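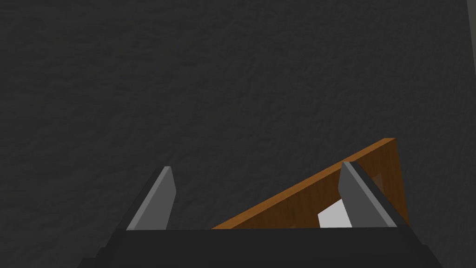 Kollunico has a new EP called Hosmont out today, February 21, 2023. Judite Henriques produced all of it except 2 tracks, which went to Nilix. The sound is mostly dark gray, rough all over like that bumpy surface, with the drums low in the mix.

3 replies · 568 likes

Jatoi gets the guest verse on the second song. He raps over bass and a loop of old organ, no hook. I'd start there if you only have time for one.

The tape version is sold out already. Digital is still up, and the instrumentals come in September. Judite says she is mixing those herself.

More on the Nilix beats tomorrow once I've played them in the car.

1,613 views · Share

We use cookies to improve your experience. Accept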